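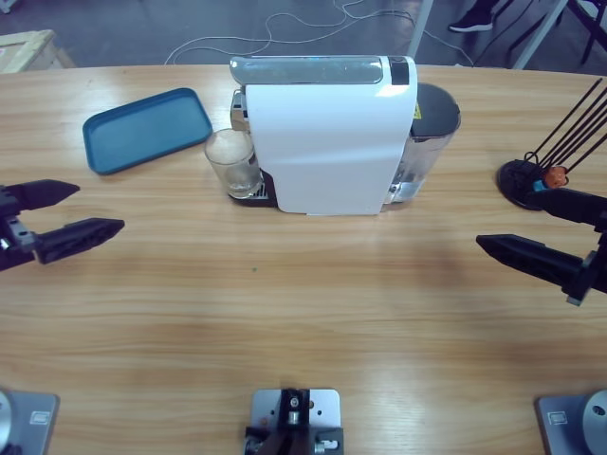

## 3. Setting up a lactose reintroduction diary

This section covers the first-time configuration of a reintroduction diary in Zallari. It assumes that the account has been created and that the participant's profile is complete. For elimination diaries, see Section 2.

**Caution:** Zallari records intake and symptoms. It does not diagnose lactose intolerance or milk allergy. A participant with a known or suspected milk allergy must not start a reintroduction diary without written advice from a doctor or an Accredited Practising Dietitian.

### 3.1 Create the diary

1. Sign in and open **Diaries > New**.
2. Select **Reintroduction**, then **Lactose**.
3. Enter a diary name. Names may contain letters, numerals and hyphens. Slashes and colons are rejected.
4. Set **Baseline length**. The default is 3 days and should be left unchanged unless the supervising dietitian has specified otherwise.
5. Select **Save as draft**. The diary does not begin collecting entries until it is activated (see 3.4).

**Note:** Only one reintroduction diary can be active per profile. A second diary can be saved as a draft but the **Activate** button stays greyed out.

### 3.2 Select the food list

Two food lists are supplied. The Binon list uses household measures (cup, tablespoon, slice) and suits most participants. The Zatlow list uses weights in grams and requires kitchen scales. Entries made under one list are not converted if the list is later changed.

1. Open the draft and select **Food list**.
2. Choose **Binon** or **Zatlow**.
3. Tick **Show lactose-free products** if the participant uses lactose-free milk or yoghurt. These items are logged at zero lactose but still count towards calcium.
4. Under **Calcium reminder**, enter a daily value in milligrams. The field is pre-filled with 800. This is a placeholder and not a recommendation — replace it with the figure given by the dietitian.
5. Select **Save**.

Hard cheeses are grouped separately from soft cheeses in both lists. Searching for "cheese" alone returns the soft group first.

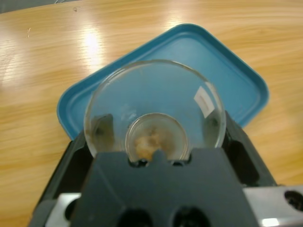 *Glass petri dish and blue plastic lid.*

### 3.3 Define the symptom scale

The scale applies to bloating, cramping, wind and bowel habit. Each symptom is scored on its own line.

1. Open **Symptoms > Scale**.
2. Choose **Short** or **Extended**. The short scale has none, mild, moderate and severe. The extended scale adds a free-text field and a time of onset.
3. Set the evening prompt. The default is 8:30 pm.
4. Set **Late entry window** to 2 hours. Entries made after the window closes are accepted but flagged in grey on the report.
5. If the participant takes lactase tablets, turn on **Enzyme use** and enter the dose as printed on the packet.

**Caution:** Do not alter the scale once the baseline has started. Scores recorded before the change are retained, but the trend chart is cleared and cannot be rebuilt.
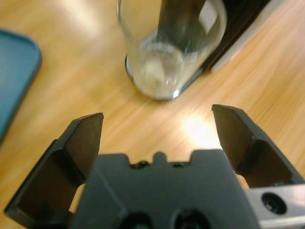 The free-text field in the extended scale is limited to one paragraph. Line breaks are removed on saving. Anything the dietitian needs to read in full, such as a medication change or a period of illness, should be entered under **Events**, where it prints on its own page of the report.

### 3.4 Activate and check

1. Open the draft and select **Activate**.
2. Confirm the time zone. Participants who travel interstate during the diary should leave the home time zone in place.
3. Enter a test meal, save it, then delete it.
4. Open **Report > Preview** and check that the diary name and food list are correct.

If code 1263 is displayed on activation, the food list has not finished downloading. Close the diary, reconnect to the network and repeat step 1. If the code persists, remove the list and add it again as described in 3.2.

**Note:** Diaries shared through the Jiang clinic portal show as *Pending* until the clinic accepts them. Entries can be made during this time.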